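Head of Science – Brallance Secondary School

Applications are invited for the post of Head of Science at Brallance, a day and boarding school with 267 students. The post is full time and reports to the Principal.

Duties
Teach physics to the upper grades, up to 20 periods per week
Supervise seven teaching staff and two lab technicians
Prepare the annual science budget and equipment orders
Run the Fetenar technical skills program for final-year students

Requirements
A degree in physics or engineering and a recognized teaching certificate
At least five years in the classroom – two of them in a supervisory role
Current teacher registration

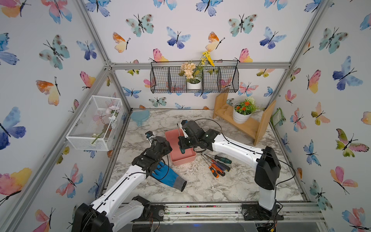
Two robot arms at work with a glove and a screwdriver.

Housing is available on the Chiriac campus. Send a letter, resume and copies of certificates to the School Office, Brallance Secondary School, by Wed 11 August. Incomplete applications will not be considered. Only shortlisted candidates will be contacted.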